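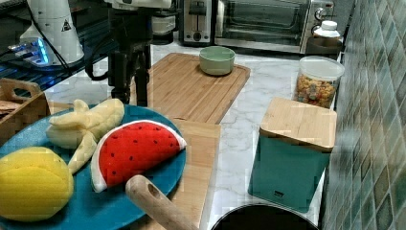

Demo bench, plush fruit on the blue plate.

**Ticket 656 – arm pauses mid-reach during open day run-through**
Opened by: Ekaette Uzor
Site: Tarkgate demo kitchen

Hi all! We've got visitors coming through in August and I'd love the arm to behave itself by then. The plan is simple enough: someone's kid picks a fruit, the arm goes for it, everybody claps. In rehearsal it sets off beautifully and then just stops, hovering, for long enough that people start looking at me. No fault code, no beep, nothing on the Wallach panel. I've restarted it twice and swapped the network cable – same thing both times.

The log is attached, all 1,339 lines of it (sorry). The bit that caught my eye is a 475 ms gap right before each pause.
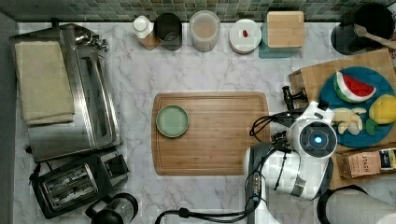 Sebastián Medina wrote back that a gap like that usually means the planner is waiting on a camera message, and asked me to check whether the visitor display was pulling from the same feed.

Well, it was! Modupe had set up the big screen so the back row could see what the arm sees, and it was grabbing full-size pictures the whole time. I turned the screen off and ran the lemon pick again before lunch.
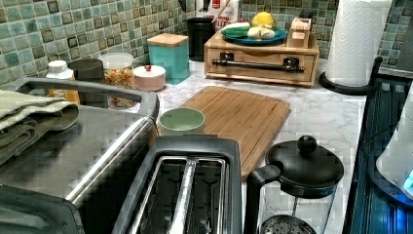 No pause on that one, or on the next few. But I'd really like to keep the big screen, as it's the part the grown-ups ask about. Capucine reckons we can send it a smaller picture on its own line and leave the planner's feed alone, so I've left both settings files in the Odia folder for whoever picks this up. Please don't change the grip force while you're in there, I've only just got it to my liking. 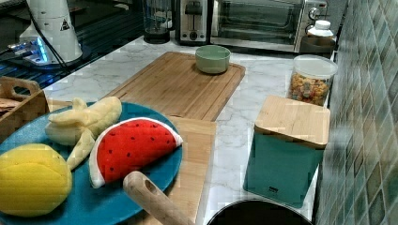

## Still to do

- Capucine: set up the smaller feed for the screen
- Me: full rehearsal with the screen back on, colour settings unchanged
- Sebastián: tell me if 475 ms is worth an alert

Leaving this open until the rehearsal's done.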